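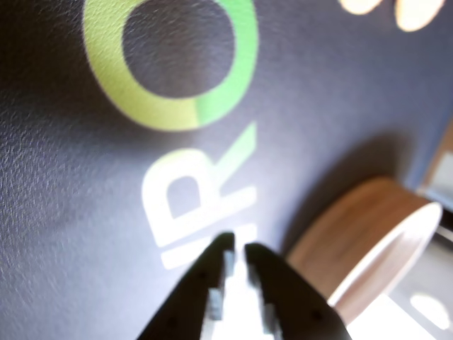

La pinza Obura sobre el tapete oscuro, al lado de la pieza redonda de madera.

Compré el kit Obura en marzo, después de leer mucho y entender la mitad. Pagué 960 euros, con pinza, cables y una bolsa de tornillos muy pequeños. Lo he montado en casa durante nueve tardes, con ayuda de Makis Margaritis, que tiene más paciencia que yo.

El manual es de 21 páginas y está traducido de manera rara. En el paso de los dedos dice «apretar hasta sentir», y no dice sentir qué. Escribí a la tienda, Traltia, y me contestó Lerato Kekana el mismo día – muy amable, con un dibujo hecho a mano.

Lo que me gusta: los dedos son rígidos y se cambian con un solo destornillador. Lo que no me gusta: son anchos, y cerca de un borde redondo hay que pensar bien el ángulo de entrada. También la luz fuerte molesta. Con las cosas blancas yo bajo la lámpara antes de empezar.
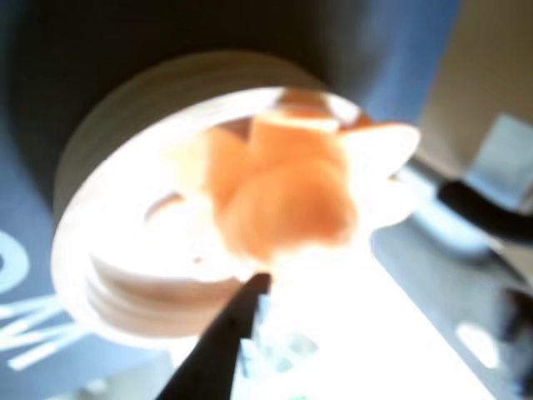 Un dedo de la pinza junto al borde del plato blanco, con el objeto naranja dentro.

El ruido es aceptable, mi vecina no se ha quejado. Para quien quiere aprender en su mesa, lo recomiendo. Para quien quiere abrir la caja y usarlo a las 9 de la noche, todavía no. Le pongo cuatro estrellas de cinco, y la que falta es por el manual.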